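Rilau Forum > Events and Visits > Open day at the Clastier workshop: impressions and questions

Posted by s_tanabe
25/02/2018

Members who were unable to attend the open day may find a short account useful. Visitors were received by Ms. Nadhirah Harahap, who explained the purpose of the workshop and then gave the floor to the demonstration team. The program consisted of a short talk, a demonstration of hand-held grippers at the work table, and a period for questions. Registration closed at 121 persons, and the groups were kept small enough that everyone could stand near the table.

The team's position is that a person holding the gripper should work under the same limits as the machine. The operator gives up the use of the fingers and must approach each object with two pads and nothing else. For the first exercise the object was a piece of glossy white ceramic with an uneven rim, and the approach was made slowly, with the pads nearly closed.

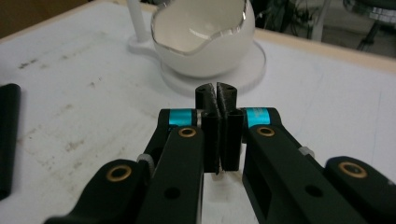
Hand-held gripper and egg-shaped cup, Clastier open day.

I would be grateful for the views of others who attended, in particular on the question of whether such a demonstration is suitable for school groups.

Shinji Tanabe

Posted by mamani_m

Thank you for the account. I attended with two colleagues from Negri and we found the staff courteous and well prepared. I must, however, record a reservation. The printed program announced "automation in daily tasks." What my group was shown was a person performing a task by hand with a tool. A visitor without a technical background could leave with the impression that the machine had done the work.

Marleny Mamani

Posted by azlan_p

I respectfully disagree with the previous post. Ms. Harahap stated at the start of our session that the grippers would be held by a person, and she repeated it when a visitor asked. The wording of the program could be improved. I do not consider that it misled anyone.

The two-handed part was, in my opinion, the most instructive of the session. Each hand is strapped into its own gripper, so the operator has to plan which side will act first and keep the other clear.
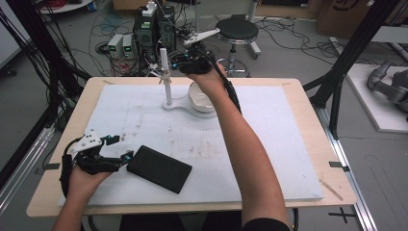 I asked how long a new operator needs before the movements become steady. The answer was that it varies a great deal from one person to another, and that the team prefers short sessions with a rest between them. I also asked about the weight on the wrist, and was told that a lighter version is planned for October.

Posted by mamani_m

I accept the correction regarding the spoken introduction. Our group arrived late from the parking area and may have missed it. My remark on the printed program stands. A single added line — "grippers operated by hand" — would be sufficient.

Posted by adi.sutanto

May I ask whether the grippers are the Nerkix type? A member wrote in another thread that a pair costs 2000, without naming a currency, and I should like to confirm this before our department submits its request.

Posted by s_tanabe

In reply to Mr. Sutanto: no price was given during my session, and I did not hear the maker named. I would advise writing to the workshop directly and would not rely on the figure in the other thread.

In reply to Ms. Mamani: I have forwarded your suggestion on the wording to Ms. Harahap.

Posted by azlan_p

On the original question of school groups, I would support it for older pupils, provided that they are allowed to try the grippers themselves. Watching for a full session would be tiring for them. Soft objects would be preferable to ceramic for a first attempt.

Posted by n.harahap

I thank all members for their comments. The program text will be amended as Ms. Mamani proposes. School visits are accepted on written request, with 2 accompanying adults per group, and pupils may use the grippers under supervision. Mr. Sutanto is invited to send his inquiry to the workshop office, where it will be passed to the person responsible for equipment.

Nadhirah Harahap
Visitor Program, Clastier

Posted by adi.sutanto

Thank you. The inquiry has been sent.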